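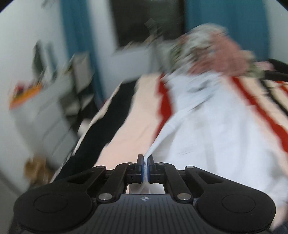 White sheet, held by one corner.

Flallside Household Forum > Laundry > Drying sheets indoors in November

mopbucket_2
Every winter I turn the landing into a ghost ship. Two double sheets over the banister, and by bedtime they still feel like a handshake from a fishmonger. We've no garden and the tumble dryer died in spring. What does everyone else do?

gritty_kettle
Heated airer. I've got the Rondico one and it's fine, if you enjoy a warm stripe every four inches and cold cloth in between. Turn them halfway.

Pegs_Akimbo
Second spin before you hang anything. People will spend a fortune on gadgets and never press the button they already own.

mopbucket_2
My machine goes up to 1590, according to the dial. I've no idea who needed the extra 90.

Pegs_Akimbo
Use it, then. Cotton can take it.

damp_squib
Cotton can take it, your ironing can't. I spun mine flat out for a year and they came out like walnut shells. Dehumidifier, door shut, done by 11pm.

gritty_kettle
And the electric?

damp_squib
Less than repainting a bedroom. Ask me how I know.

Old Mangle
You're all mad. Open a window. My mother dried for a family of seven with a window and a bad temper.

damp_squib
Was the window in Gumitz by any chance? It has rained here since August.

Old Mangle
It has, and my sheets are dry.

Pegs_Akimbo
Your sheets are cold, Mangle. You've stopped being able to tell.

mopbucket_2
Right, I've borrowed a dehumidifier from my sister and done the second spin at roughly 2000 hours, as the army would say. Landing door won't shut because of the carpet, so I've wedged it with a slipper.

gritty_kettle
Which way round is the sheet? Long edge over the banister, or you'll be there till Easter.

mopbucket_2
Short edge. Going back up.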